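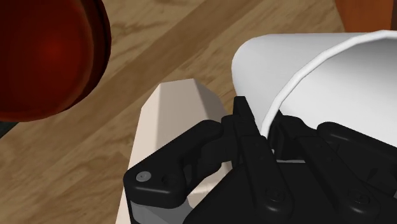 Notes for Friday, 20 minutes plus questions

Open with the number. The Broltano city council paid $4,000 for a slogan and put it on 114 signs. The slogan was "Moving Forward Together." Pause for the laugh if there is one.

Then the part the paper left out. The contract went to Brillness, a consulting firm, with no bids. Council rules call for bids on anything over $2,000. The staff report split the job into two invoices. Read both invoice titles aloud, slowly.

How the local press handled it:
- The Dronik ran the mayor's statement as a news story, with four words changed.
- Nothing on the bidding rule.
- Councilwoman Pacita Estrella asked for the invoices in open session. Her question is on the recording. It never made print.

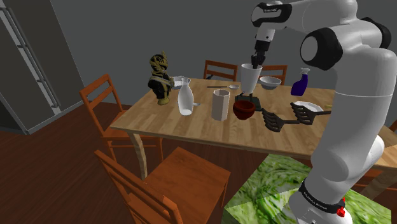
Don't call this corruption. We can't show that, and somebody will ask. Say the rule was avoided and the voters weren't told.

Compare with Thorlacius, the next town over. Same kind of job, three bids, all posted online before the vote. Jhun Lumbao covered that meeting and will be in the room, so point him out for questions.

What to ask for:
1. Post every invoice, with the vendor's name.
2. Treat split invoices as one purchase.
3. Record each vote by name.

If they bring up the party line: two members from each side voted yes. Keep that short.

Handout is on the back table. Next council meeting is in December, 7 p.m., public comment comes first. Sign-up sheet closes at 6:45.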